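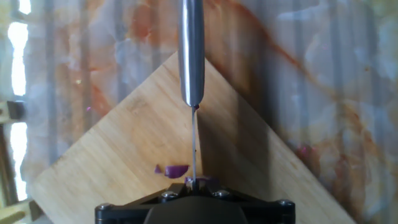
Chapter 2
Showing, Not Telling: Teaching a Robot by Demonstration

You have been chopping onions since somebody first trusted you with a knife, and you could not write down how you do it. Try. How hard do you press? When do you stop? Most people get as far as "hold the onion" and then wave their hands in the air, which is a perfectly good way to explain chopping to anyone who has hands.

Teaching by demonstration takes the waving seriously. A person moves the robot through the job, the robot's motions are recorded along with what its cameras saw, and a program is later trained to produce similar motions on its own. The recording of one attempt, from start to finish, is called a demonstration or an episode. The person is called the operator, or, late in the afternoon, other things.
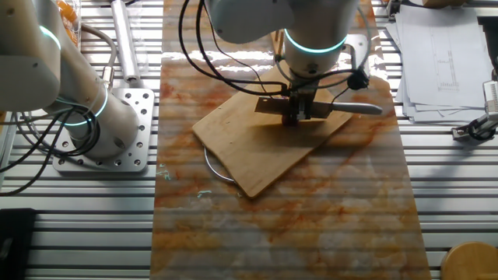 Stoica Program in Robotics, Department of Mechanical Engineering, Druditz College

There are two common ways to move the arm. In kinesthetic teaching, the operator takes hold of the robot and pushes it where it should go. This feels natural and costs nothing extra, but it puts a large human in the camera's view and a human hand near whatever the robot is holding. If the robot is holding a kitchen knife, students tend to discover the second method without prompting.

That method is teleoperation. The operator works from a short distance, using a hand controller or a smaller copy of the arm, and the robot follows. The cameras get a cleaner view and the fingers stay attached. The price is touch: unless the system sends forces back, the operator must judge by eye whether the blade has reached the board.

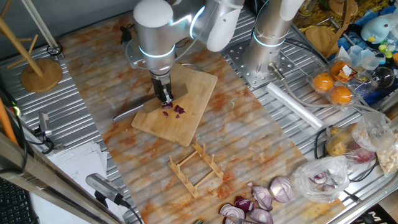 Figure 2.1. Gripper above chopped red onion, with the knife lying at the edge of the board.

Our running case is the Wurnero set, 684 demonstrations of kitchen tasks recorded by Amerley Amegashie and Kojo Dankwa. They kept 526. The rest were set aside for reasons we will take up in Section 2.3, including pauses in which the operator was plainly thinking about lunch. A program trained on pauses learns to pause, and does it beautifully.

Before reading on, pick a small chore and write instructions for it on one sheet of paper. Give the sheet to a classmate who has agreed to do exactly what it says. Keep the sheet for Section 2.2.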